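Cartão Clekano - pagamento feito e limite que não volta (chamado 2603)

Aberto por: Jordan Gosling
Produto: cartão Clekano, emitido pelo Herkomberg
Situação: resolvido

Resumo para quem chegou pela busca: paguei a fatura inteira antes do vencimento, o dinheiro saiu da conta, a fatura apareceu como paga e mesmo assim o limite disponível continuou travado. O problema estava num débito automático antigo que eu tinha esquecido. Vou deixar o registro completo, porque passei uma tarde deliciosa (sério, adoro esse tipo de quebra-cabeça!) caçando a causa e acho que poupa tempo a mais gente.

29 de janeiro de 2020 - abertura

Limite total do cartão: 1000 euros. Fatura fechada: 455 euros, paga por transferência a partir da minha conta no Bellamy. Depois do pagamento eu esperava ver os 1000 inteiros de volta, já que não fiz nenhuma compra nova. O aplicativo mostrava 545 disponíveis. Fechei, abri, saí da conta, entrei de novo, e nada de mudar.

O que tentei antes de incomodar o suporte:
- conferir o comprovante do Bellamy (valor certo, referência certa)
- ver se havia compra parcelada futura (nenhuma)
- ver se havia pré-autorização pendente, tipo hotel ou posto de gasolina (nenhuma)
- entrar pelo site em vez do aplicativo (mesmo número)
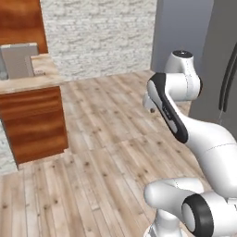
Abri o chamado pelo chat e a primeira resposta veio depressa. A atendente explicou que o pagamento tinha entrado no sistema de faturas, mas que o sistema de limites é outro, e que os dois conversam uma vez por noite. Até aí, ótimo, eu nem sabia disso! Pediu que eu esperasse a atualização noturna.

Manhã seguinte

Ainda 545. Mandei captura da tela e o comprovante em PDF. O chamado subiu para o segundo nível, que no Herkomberg se chama Dredberg - é o nome da equipe que cuida da conciliação de pagamentos. Gente muito boa, diga-se. Em vez de me devolver um texto pronto, perguntaram logo:

"O cartão tem débito automático cadastrado em alguma conta, mesmo que não seja usado?"

Minha resposta foi que não. Eu tinha toda a certeza do mundo. Pois é.

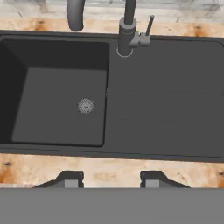
Fui olhar em Conta > Pagamentos > Autorizações e lá estava um débito automático de julho, feito quando recebi o cartão, apontando para uma conta que já encerrei. A tela principal do aplicativo não mostra essa autorização, só o submenu. Ela estava com o estado "ativa".

O que acontecia, segundo o Dredberg:

1. A fatura fecha e o sistema gera uma ordem de débito de 455 euros.
2. Eu pago por transferência antes do vencimento.
3. A fatura passa a "paga", mas a ordem de débito continua aberta.
4. Enquanto existir uma ordem aberta, o sistema de limites segura o valor correspondente, para o caso de um pagamento ser devolvido.

Nos meses anteriores eu não tinha reparado porque as faturas eram pequenas e o limite sobrava. O valor segurado acabava liberado quando a ordem caducava, dias depois.

Solução

Cancelei a autorização no submenu e avisei pelo chat. Mas atenção: cancelar a autorização não cancela a ordem que já foi gerada. Essa o suporte precisa derrubar do lado deles. Pediram o código que aparece no detalhe da fatura, no campo "referência de cobrança", e em poucos minutos confirmaram.

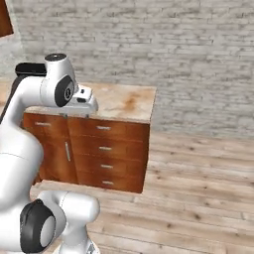
Depois da atualização daquela noite o aplicativo mostrou os 1000 euros disponíveis. Fiz uma compra pequena no supermercado para testar e o saldo desceu certinho. Que satisfação!

Também perguntei se o episódio podia gerar juros ou algum registro de atraso. Responderam por escrito que não, a fatura consta como paga na data da transferência. Guardei a mensagem junto do comprovante.

Sugestão que deixei no chamado: mostrar as autorizações ativas na mesma tela em que se paga a fatura. Ficaram de repassar à equipe do aplicativo. Se houver novidade, atualizo o texto.

Chamado encerrado a meu pedido.

26 compartilhamentos · 4 comentários

marta_v
Tinha exatamente isto e já ia pedir aumento de limite à toa. O débito estava lá no submenu, obrigada!

Rui P.
No meu caso a ordem caiu sozinha, mas levou quase uma semana. Melhor falar com eles.

tonho.s
E quem quer manter o débito automático e adiantar só uma parte da fatura?

Jordan Gosling
@tonho.s boa pergunta, não testei! Eu perguntaria no chat antes de pagar, com a referência de cobrança à mão.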